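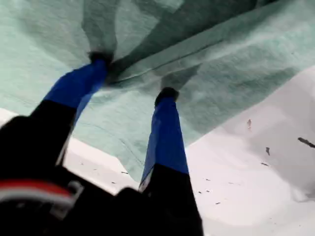

# Skultthorpe Clothes Swap – questions we get a lot

Quick answers. Gladys Ticona looks after this page, so blame her for anything missing. Last tidied up in February.

## How does it work?

Bring clothes, get tokens, spend tokens on other clothes. One token per item whatever it is. A coat is one token. A pair of shorts is one token. We tried pricing things differently and the queue went out of the door.

## Where and when?

Tuesday evenings, doors at 6.30pm, Urrego Rooms, up the side steps next to the chip shop. Last drop-off 8pm. Rails away by half past, please don't be the person still in the changing corner.

Ramp at the back if you need it, ring the bell and wait a minute. It's a long corridor.

## Do I need to be a member?

No. Sign in at the door, first name is fine. First visit free, after that it's a pound towards the hall. Kids free.

## How much can I bring?

Eight items per person per visit. Yes, even if you've just cleared out the loft. Yes, even if you're bringing your sister's as well – she can come and get her own tokens. Storage is one cupboard and it's already full of jumpers.

## What do you take?

Adult and childrens clothes, all sizes, all seasons. Scarves, belts, hats. Bags if the zip works. Hand towels and tea towels go in the linen crate, no tokens for those but they do get used.

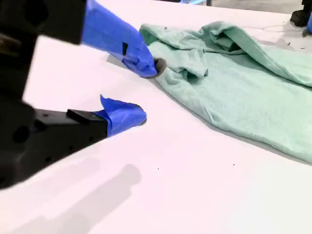
Bedding we take only if it's a full set, folded together and tied with something so the pieces stay as a pair. Odd pillowcases, no. Curtains, ask first. Duvets, no, there's nowhere to put them.

## What don't you take?

- Underwear, socks, tights (new in packet is OK)
- Swimwear, unless the tags are on
- Bike helmets and car seats
- Anything damp
- School uniform – goes to the uniform cupboard at Clirkulstead library, they have a proper system

## Does it have to be washed?

Yes. Washed and dry. Ironed, no, don't bother, it all gets creased in the bag anyway. Easy on the scented stuff please, a few regulars get headaches from it.

## What about T-shirts? I've got loads.

Everyone has loads. Plain ones go fast, so bring those. Event shirts with dates on the back hardly move, two at most per visit. Soft and faded is fine. Stretched out at the neck so it falls off your shoulder, less fine.
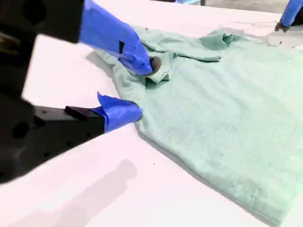 *Pale green tee. Creased is no problem.*

If a T-shirt's really past it, put it in the rag sack by the door. Rags go to the allotment lot at Clirkulstead for tying up beans and to the bike workshop for wiping things.

## How do you decide if something's good enough?

Would you give it to a friend? That's most of it. Whoever is on the sorting table has the final say and it isn't personal. 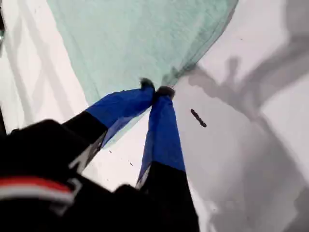 Sorting takes a few seconds per item once you've done it a while. Cuffs first, then collar, then underarms, then the hem. Pale colours get a second look under the good lamp, that minty green especially, as tea and foundation marks show up on it straight away. Pick it up by the edge, let the rest hang, check the back. If there's a mark you'll get it back with a peg on it and you can try again next time. Dark things get a shake and a sniff.

## Can you mend things?

Keir Gourlay does small repairs from 7pm. Buttons, hems, split seams. Not zips on jeans, he's had enough of those. Bring your own button if it's a fancy one. Donations in the tin for thread.

## Can I save my tokens?

Yes, they don't run out. Don't lose them though, we can't replace them. Somebody turned up in the autumn with 107 saved in a biscuit tin, so there's no upper limit, but please spend some so the rails keep moving.

## I took something home and it doesn't fit

Bring it back next session and swap it. If you can't wait, email within 48 hours and we'll put your name on a replacement if there's one on the rail. No promises.

## What happens to the leftovers?

Good stuff stays for three sessions, then moves on to the Kulora shop on the high street. Last year that was 3,000 items between the swap and the uniform cupboard, most of it knitwear.

## Can I help?

Please. Setting up from 5.45pm is where we're shortest. Hanging, folding, carrying rails up the steps. Helpers get two tokens and a brew. Just turn up and ask for Gladys, or leave a note in the box by the kettle wiht your number on it.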